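Greifbacken lösten sich im Feldeinsatz: Putwood zieht Handgreifer zur Nachprüfung ein 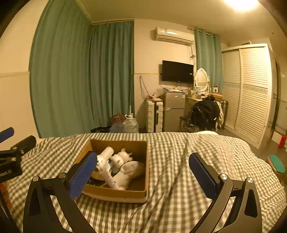 Ausgabe 205, Seite 4

Die Firma Putwood hat im Mai sämtliche Handgreifer der Baureihe Flelen zur Nachprüfung zurückgerufen. Anlass ist ein wiederholt gemeldeter Fehler an der Fingermechanik. Nach Angaben des Unternehmens kann sich die Verschraubung der Gelenkarme im Dauerbetrieb so weit lockern, dass ein Finger beim Schließen seitlich ausweicht und der gegriffene Gegenstand unkontrolliert herausfällt. In einem Fall zog sich eine Mitarbeiterin des Dienstleisters Molefe eine Quetschung am Zeigefinger zu, als sie das Gerät bei laufender Aufzeichnung nachstellen wollte. Sie konnte die Arbeit nach ambulanter Behandlung wieder aufnehmen.

Die Greifer werden von Hand geführt und dienen der Aufzeichnung alltäglicher Handgriffe in Wohnräumen, etwa beim Ein- und Ausräumen offener Kartons. Mit den Daten werden Haushaltsroboter angelernt. Molefe setzt nach eigenen Angaben 205 Geräte ein, überwiegend in privat genutzten Wohnungen.

Eine interne Auswertung ergab, dass die ersten Störungen nach 900 Betriebsstunden auftraten. Die Wartungsanleitung sah eine Kontrolle der Gelenke bislang erst nach 2.000 Stunden vor. Dieses Intervall sei auf der Grundlage von Prüfstandsversuchen festgelegt worden, bei denen die Geräte fest eingespannt waren, heißt es in der Mitteilung. Die Belastung durch häufiges Absetzen und schräges Greifen habe der Versuchsaufbau nicht abgebildet.

»Die Meldungen lagen vor, wurden aber an zwei Standorten getrennt geführt und erst im Frühjahr zusammengeführt«, erklärte Nomvula Ngubane, Leiterin der Gerätesicherheit bei Putwood. Künftig seien Störungen binnen eines Arbeitstages zentral zu erfassen — auch dann, wenn kein Personenschaden eingetreten sei.

Bis zum Abschluss der Nachprüfung dürfen betroffene Geräte nicht verwendet werden. Die Schrauben werden gegen eine gesicherte Ausführung des Zulieferers Prestach getauscht, das Kontrollintervall wird verkürzt. Ob bereits aufgezeichnete Daten verworfen werden müssen, ist noch offen. Molefe lässt derzeit 4.000 Aufnahmen auf abweichende Fingerstellungen durchsehen.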